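Subject: Re: [longbox] Skiria omnibus, is the paper really that bad?
Date: Fri 18 June

Catching up on the omnibus thread after a week away from the list, with my own copy finally out of its shrinkwrap.

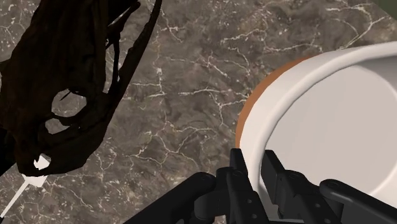 A few days ago the list digest had this:

> Has anyone got the Skiria omnibus from Bredus yet? I have the
> single issues up to the end of the Drarnine arc and I'm trying to
> decide whether to sell them and buy the big book. The shop copy
> was sealed so I couldn't look inside. I've heard the paper is
> thin and that the double-page spreads vanish into the binding.
> Also heard they recolored the early issues. Is any of that true?
> And does it have the letters pages? I know I'm the only person
> who cares about the letters pages.

You are one of two. They aren't in there. Bredus gives you 901 pages and spends a fair number of them on variant covers, including several I'd have paid not to own, but there is no room for the letters. If you want to reread the months-long argument over whether the lighthouse keeper was dead the whole time, hang on to your singles.

The paper is fine. It's thinner than the stock in the Jacquet hardcovers and you get a little show-through on the pages with big white skies, mostly in the second half. I stopped seeing it by the third chapter. People who tell you it's like a phone book have forgotten phone books.

The binding complaint is fair. The book is sewn and it opens flat enough in the middle, but the spreads near the front and back lose a strip down the center. The worst is the arrival at Drarnine, where the whole point is the tiny figure standing at the gate, and the tiny figure is now standing in the gutter. I pushed down on the spine and got about half a hat.

On the recoloring, yes and no. The first 8 issues have been redone, and whoever did it was careful. The night pages used to print as mud and now you can tell who is stabbing whom. I do miss the sick yellow they used whenever the Skiria woke up, which has been promoted to a tasteful gold. From issue nine on I put the pages side by side with my singles and couldn't find a difference, apart from one corrected typo (“revenge” has its second e back — I'd grown fond of “revnge”).

The extras are thin for the price. You get a pile of pencils and the original pitch, which describes a much funnier comic than the one they made. The short story from the March anthology is missing, and that's the only place the sister gets a name, so new readers will go through the finale wondering who everyone is crying about. Jacquet had the rights to that one, I think, and may still.

As for selling your singles, I wouldn't expect much. The print run on the later issues was 4,000 and you'd think that would help, but every one of those readers appears to be listing a set this month. The first issue still goes for decent money if the cover isn't creased. Mine is creased.

If you mainly want to read the thing, there are also the old Jacquet paperbacks, 192 pages each and easy to hold in bed. The omnibus is not a bed book. I tried it, dozed off during the trial chapter, and took the spine on the collarbone.

I'm keeping both, and telling myself the shelf will hold. Does anyone know whether Bredus plans to collect the prequel in the same size? Their site has said “soon” ever since I started checking. And if somebody has a spare of issue 14 with the back cover attached, write to me off list. I have doubles of 11 and 12 to trade.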